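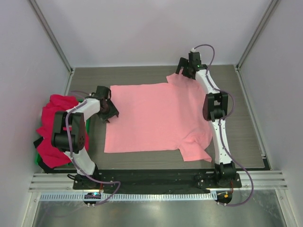

Wieso zieht sich ein T-Shirt so leicht in die Länge und ein Hemd nicht, wollte Higinio Bañuelos wissen. Die Antwort steckt im Stoff.

Die meisten T-Shirts sind gestrickt. Dafür wird ein Faden zu kleinen Schlingen gelegt, und jede Schlinge hängt in der nächsten. Man nennt sie Maschen. Ziehst du am Stoff, werden die Maschen breiter oder länger. Lässt du los, rutschen sie wieder zurück — jedenfalls fast ganz. Nach vielen Jahren bleibt ein T-Shirt manchmal ausgeleiert.

Ein Hemd ist meistens gewebt. Beim Weben liegen viele Fäden gerade nebeneinander, und andere Fäden laufen quer darüber und darunter. Gerade Fäden können kaum nachgeben. Nur schräg gezogen dehnt sich auch gewebter Stoff ein wenig. 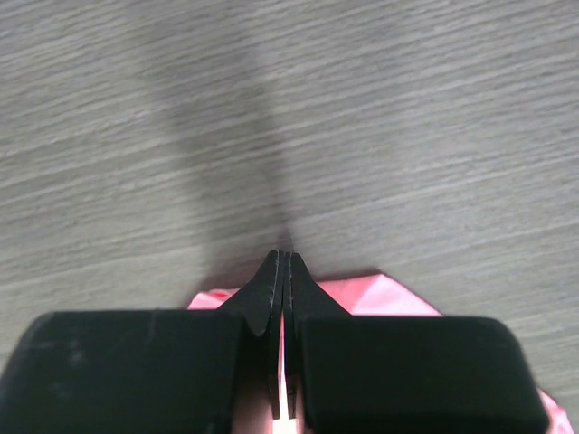 Früher strickte man alles mit der Hand. Heute machen das Maschinen mit sehr vielen Nadeln. In der Strickerei Flutley steht eine Rundstrickmaschine mit 577 Nadeln. Der Stoff kommt als langer Schlauch heraus und wird später aufgeschnitten.

Zum Ausprobieren: Nimm eine Lupe und schau dir ein altes T-Shirt an. Auf der Vorderseite siehst du lauter kleine V, auf der Rückseite kleine Bögen. Danach nimmst du ein Geschirrtuch und vergleichst.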